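Planning the Purchase of a Teaching Arm for the Robotics Lab
Project report, second-year automation course, Vunville Technical College

1. Background

The department has had one shared industrial arm for several years, and it is booked by the research students most of the term. Our group was asked to work out what it would take to buy a smaller arm for the teaching lab, where it would go, and what else would have to be bought along with it. The arm itself was only part of the job. The last time the college bought equipment, the quote for the machine was fine but the stand, the guarding and the spare parts came out of the next year's money.

We worked on the plan from September to November. The planning budget for everything other than the arm was $2,493. The arm comes out of a separate equipment fund, so its price is not covered in this report.

2. Method

We split the work into simulation, supplier quotes and the room plan. The simulation came first. We wanted to know what size of stand to ask for and whether a two-room layout with different flooring would cause trouble, and it costs nothing to move a stand in software. The task was tabletop handling of small household items, because that is what the first-year exercises use.

We used a Franka Emika arm model for all runs. It was already set up on the lab computers, and using it does not commit the department to that make. In total we ran 71 trials with the stand in different positions. For each trial we saved a view near the gripper and a view of the arm and its base.
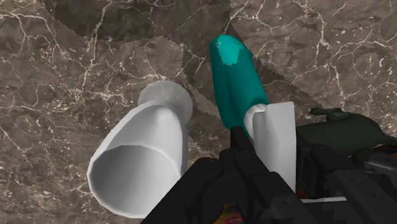
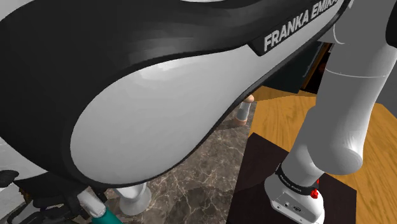 Figure 1. Simulation views from the layout study. First: gripper with the white and teal objects on the marble surface. Second: the arm and its base on the dark stand.

3. What we learned from the simulation

The stand matters more than we expected. With the base at the edge of the working area, small items close to the base were hard to reach without folding the arm back on itself. Moving the stand back by 20 centimeters fixed most of these cases. It also makes the guarded area bigger, and the guarding is priced by length.

Shadows in the simulator are coarse, with jagged edges. We did not use the images to judge lighting, and lighting is left out of the budget for now. If cameras are added later, this needs to be looked at again in the real room.

Item shape was the other issue. Tapered and rounded items are harder to hold than boxes, so we added a second set of gripper fingers to the list. They are a small cost, and waiting for them in the middle of term would stop the class.

4. Quotes

We asked three suppliers for prices on the stand, the guarding and the spares.

Fargate quoted for a welded stand with leveling feet. Delivery was the slowest of the three.
Clivside quoted for a bolted stand and guarding together. The guarding panels can be taken down and moved, and the department asked for that.
Bauerfeind quoted for fingers and cables only. They do not supply stands.

The best combination was the stand and guarding from Clivside with the fingers and cables from Bauerfeind. The Clivside part takes 53 percent of the planning budget. The Bauerfeind part is much smaller, and what is left goes to floor anchors, an extra power outlet and a reserve.

5. Open points

The floor anchors depend on what is under the floor covering in the teaching lab. Facilities has the drawings but we had not received them when this report was due. If the floor cannot be drilled, the stand needs a ballast plate — Clivside can supply one, but it is not in their current quote.

We also did not cost training. The supplier of the arm may include it, and the department should ask before ordering.

6. Recommendation

Order the stand and guarding first, and have the power outlet put in before the arm is delivered. Keep the reserve until the floor question is answered. The trial settings and the quotes are in the group folder on the lab drive.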